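The Floor Under Everything

A slow look at old boards, new boards, and the people in Ullstead who can't stop talking about them

I grew up in a house where you could tell who was coming down the hall by the sound of it. My father's step had a thump and then a creak, my sister's was all creak, and the dog was a kind of typewriter. I didn't think of any of this as having to do with the floor. The floor was just what was under the rug, and under us, and under the piano that had left four small dents my mother covered with a fern when we finally sold it.

So it was strange, in my middle years, to move to Ullstead and find myself in a town where people will stop you on the sidewalk to talk about floors. I mean this quite literally. My second week there, a woman with a bag of peaches asked me whether I had bought the green house on the corner, and when I said yes she asked, before she asked my name, whether the maple was still down in the back bedroom. (It was, beneath two layers of carpet and a layer of something that might once have been felt.)

There is a reason for it, going back to the old Lirnen mill, which sat on the river for 147 years and cut flooring for most of the county. When the mill was busy, people who worked there could buy the odd lots cheap, the short lengths and the boards with too much color in them, and they carried them home and laid them however they would fit. That is why so many kitchens in Ullstead look like a quilt. You will find a run of maple, then a patch of birch by the stove, then three or four ash boards where somebody's uncle ran out of birch. A fancy builder would have called it a mess. I think it is about the friendliest thing you can put your bare feet on in the morning.

My own floors took most of a January. I had planned on a weekend, which tells you how much I knew! I rented a drum sander from Nartey, the hardware store across from the post office, and the man at the counter looked at me for a while and then went in the back and brought out a smaller machine, a gentler one, and told me to start in a closet. I have passed this advice along ever since. Start in a closet, where your mistakes can live out their days behind the winter coats.

What I remember best is the smell. Old maple, once you get down past the varnish and the wax and the long gray years, smells faintly sweet, a little like a cereal box. I would sand for an hour and then sit on an upturned bucket with my coffee, and the light would come across the boards and show me every place I had leaned too hard. There were plenty of those. There was also a child's handwriting, in pencil, on the underside of a loose board near the window, just a row of the letter R, practiced over and over. I put the board back exactly as it was.

People ask about the finish, and here the town divides. The oil people say a floor should be fed once a year and allowed to look lived on. The varnish people say they have better things to do with their spring than crawl around with a rag, and I can't say they are wrong. I went with oil, mostly because the closet came out so nicely with it, and I have crawled around with my rag every year since, grumbling for the first room and rather enjoying myself by the third. 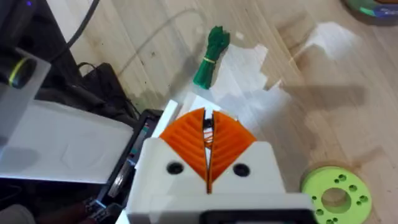
Pale wood has a way of making any color set on it look brighter, orange most of all.

The light floors are having their day again, I'm told. For a long time everybody wanted the dark ones, the shade of strong tea, and they were handsome right up until somebody walked through with flour on their socks. Pale boards forgive you. Crumbs, dog hair, the dust that drifts down from wherever dust comes from, they all sort of blend in and wait until you're ready to deal with them.

The Lirnen mill is closed now, but a salvage yard over in Cludport took in a good deal of the last stock, and you can still drive out there on a Saturday and pick through the racks. I went for one board, to fix a spot near the back door, and came home with 11. They are leaning in the hall at the moment, next to the fern, which I inherited along with the habit of covering things up with it. The spot by the door is still waiting, and it creaks when I step on it, a thump and then a creak, and I find I'm in no hurry.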